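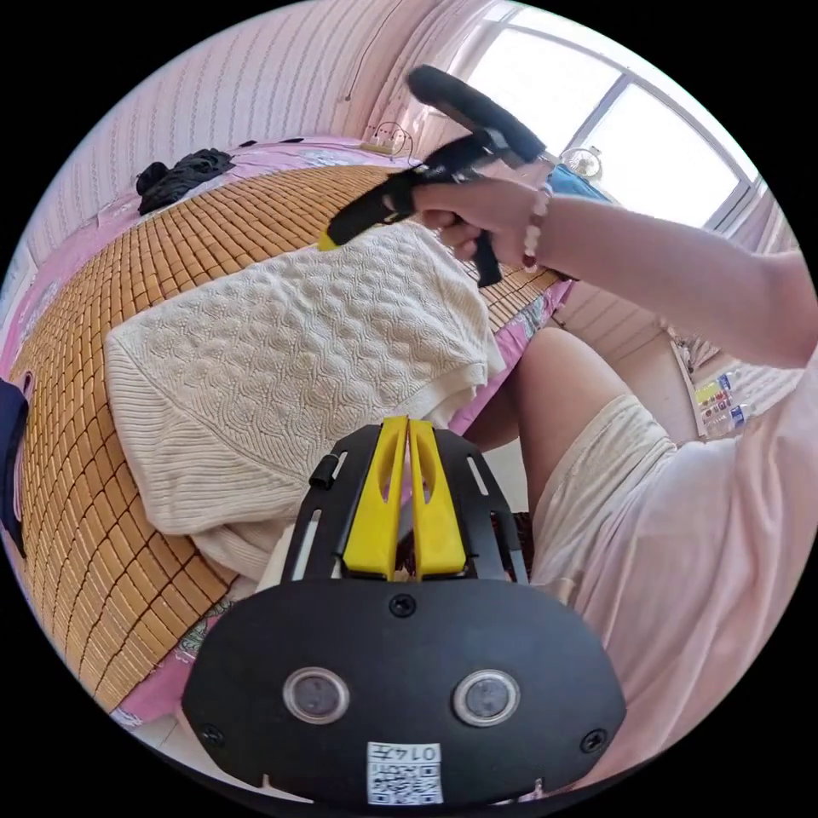 A cream sweater on the bed, ready for folding practice with the hand-held grippers. (Bultero)

Teaching software to fold a sweater is, by most accounts, a slow and humbling business, but the small team at Bultero says its newest planning tool has made the job a good deal less painful, and on Friday they put it out for anyone to try.

The tool is called Udwood, and it sits between the recordings people make with hand-held grippers and the control software that later has to move a pair of arms the same way. It goes through each recording, lines up the left and right hands in time, and marks the moments where the fabric hides what the fingers are doing (which, with a thick knit, can be a lot of the time!). 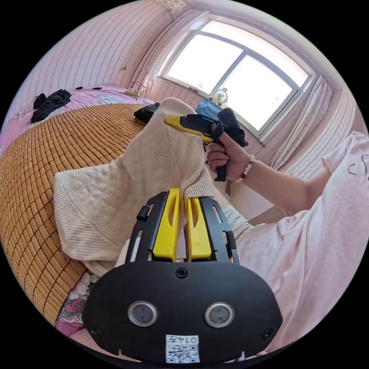 By Howard Kershaw, Technology Reporter

The trouble with knitwear, as I learned over a very long and very pleasant phone call, is that it never sits the same way twice. Lift a sleeve by the cuff and the rest of the sweater bunches up and slides along after it, and a planner that was quite sure where the shoulder was a moment ago has to start guessing again.

Earlier versions made that guess once, at the start of each fold, and stuck to it. Udwood checks again every time a gripper opens or closes, and if the two hands disagree about where the cloth is, it slows both of them down until they agree. The developers tested it on 1,540 recordings made in ordinary bedrooms and living rooms around Tarner, with whatever beds, blankets and daylight people happened to have.

Version 2 also comes with a viewer, and I suspect this is the part that people will end up being fondest of. You can scrub through a recording, see the planned path of each hand drawn over it, and drag a grasp point to a better spot if the software has picked a silly one. The team says fixing a batch of 200 recordings used to take them six days, and now they are done by lunch on the second.

The download is free for schools and hobbyists. Towels and pillowcases are promised for July, and a workshop is planned at the Alvarado library in the evening, starting at 6.

Comments (3)

knitwit_jo
Lovely sweater. Please tell me it knows not to hang it up by the shoulders!

Dale R.
Does the viewer run on an older laptop? Mine struggles with anything that has video in it.

pmarsh
Going to the Alvarado one with my daughter, she has been asking about this stuff for months. Do we need to sign up?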